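The Robot Came Down the Street. What Did We Learn?

By Malcolm Entwistle
2024-07-25

I have been to enough open days to know the order of service. Coffee first, then a short film with a piano in it, then a young person in a company polo shirt who tells you that the future is already here and would you mind stepping back behind the rope.

Tevon skipped the film, which I will put down in its favor. The company builds a small, low-slung ground robot that it would like to see running errands in residential neighborhoods, and in March it invited 29 of us to watch one at work on an ordinary street. We sat in folding chairs in front of a big screen and followed the robot's own view of the road. I had come expecting to be shown a parking lot with cones in it. We got a real street, with stains on the pavement and an SUV parked against the curb, and I sat up a little.
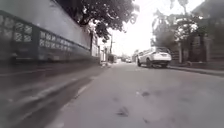
What the screen leaves out

Wing-sze Fu, who runs field testing for Tevon, talked us through the run. She is good at it. She didn't oversell, she let silences happen, and when somebody asked how fast the thing was going she gave a plain answer: 6 miles an hour at most, often less.

Still, I kept noticing how much the format was doing for her. A view from ankle height makes everything look like an achievement. A curb looms. A fence goes by in a smear and you feel you've been on a ride. Take the same trip on foot, at the same pace, and you would remember none of it. I walk a street like this to buy milk and have never been applauded.

I don't say that to be cute. The whole pitch depends on our being impressed by the robot getting along a road, and the people in the room were being asked to slide from there to something much bigger: that it should be allowed along their roads, every day, with no one from Tevon anywhere near. Those are separate claims. We had been given a pleasant look at the first one and a handout on the second.

The handout was four pages long. It used the word "seamless" twice and the word "insurance" once, in a footnote.

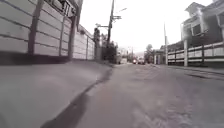
Madalena Sampaio was sitting next to me. She uses a wheelchair and came, she said, because she wanted to know who gets the sidewalk. She asked it, too, in nearly those words. Fu told her that the robot yields to pedestrians. Sampaio asked what yielding means on a strip of concrete barely wide enough for one of them. Does it back up? How far? Does it drop off the curb into the street, and if it does, what about the scooter coming up behind?

The reply was that these cases were "being characterized." I wrote that down and put a box around it. It is the kind of phrase you learn in meetings, and it means they don't know yet. I would have thought better of the company if it had used those words.

I should be fair to Cheuk-hei Cheung, the engineer at the back of the room, who looked as if he would have preferred to be with the robot. I caught him by the coffee and asked what worried him. Shade, he said. Tree shadows, wall shadows, bright sky over dark ground. Then driveways, where a car can come out from behind a tall fence with no warning at all. He said people imagine the hard part is the busy intersection, and his bad nights come from quiet blocks where nothing happens for an hour. I learned more in those two minutes than from the rest of the afternoon, and it bothers me that it was said over a paper cup when it should have been said into the microphone.
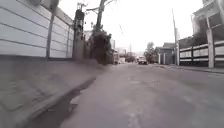 Who is responsible if one of these robots hurts somebody on a public street?
At the moment Tevon says it is, for as long as the program is called a trial. The company would not tell us what happens after that, and the handout only says that terms will be agreed with "local partners."

That phrase deserves more attention than it got. Local partners means a city or a homeowners' group, or a delivery outfit such as Panduvo, whose name was on the coffee cups. None of those has engineers who can check the company's work. They will be handed a video much like ours and asked to sign.

Oğuzhan Kaplan, who drives a delivery van and was the only person there with his livelihood on the table, put it better than I can. He said he had watched the screen all afternoon and had never once seen a package. He wanted to see the robot find a house number behind a wall. He wanted to see it deal with a locked gate, a flight of steps, a customer who is in the shower. Driving down the street, he said, is the part of his job where he gets to rest.

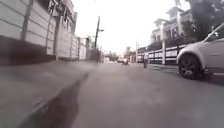 The clapping at the end was warm, and I joined in, because Fu and Cheung had plainly worked hard and it would have been rude not to. But I've thought since about what I would need before I voted to let these machines onto my own block. I'd want the log of every time a human had to take over, with the reasons. When I asked for it, I was told it was commercially sensitive. I'd want a run picked by the neighbors, on a day picked by the neighbors, including trash day. And I'd want Sampaio's question answered in feet and inches.

Tevon may well have good answers to all of it. I have an open mind about the robot, and I will admit I rather liked it by the end of the day, plodding along down there by itself. Liking it is a poor reason to give it the sidewalk. The company says another open day is planned. I've asked for the takeover log again, in writing this time, and so has Sampaio.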